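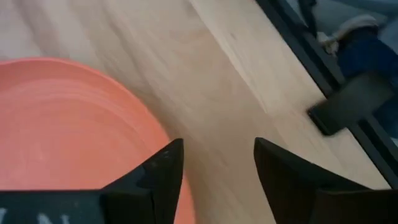 Review: Clidwood Everyday Plate, Orange

Published 5 April 2025 by the Jirkdale Household Goods Review

The Clidwood Everyday Plate is sold singly and in sets for homes, break rooms and small cafeterias. Our office purchased its plates at the regular retail price, and the maker had no part in this review. The plates have been in daily use in the staff dining room at Jirkdale since August.

Shape and size

The plate is round and shallow, with a rim that rises only slightly. It holds a sandwich or a portion of rice without difficulty. Thin soups and dishes with a good deal of sauce are better served in a bowl, as liquid reaches the rim quickly when the plate is carried. Members of staff who eat at their desks raised this point more than any other.

Color and finish

The orange is muted and leans toward terracotta. Under the dining room lights it can look closer to salmon, and buyers who need an exact match with existing tableware should order one plate before placing a larger order. On a pale wooden table the color is easy to see, a benefit in rooms where dishes are often left behind. The finish is matte. Knife marks were visible on several of our plates after the first weeks of use, although most faded with ordinary washing.

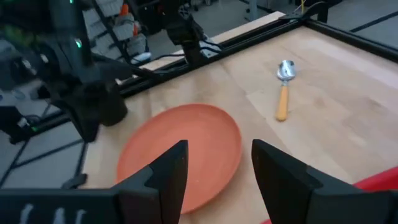 The orange plate on a light wood tabletop, with a metal-bowled spoon.

Use with other tableware

We paired the plate with spoons from the Rusel range, which have a silver-colored bowl and a mustard-orange handle. The two oranges are not identical, but they sit well together. The spoon is comfortable to hold and suits most adult hands. It tends to slide when rested on the low rim - diners generally set it down on the table instead.

Care and storage

The plates stack closely and take up little shelf space. A full stack is awkward to lift, and we recommend storing them in two shorter ones.

Recommendation

The Clidwood Everyday Plate is recommended for dry and lightly dressed meals. Kitchens that serve mainly soups or stews should consider the deeper Sfakianakis dish, to be reviewed separately.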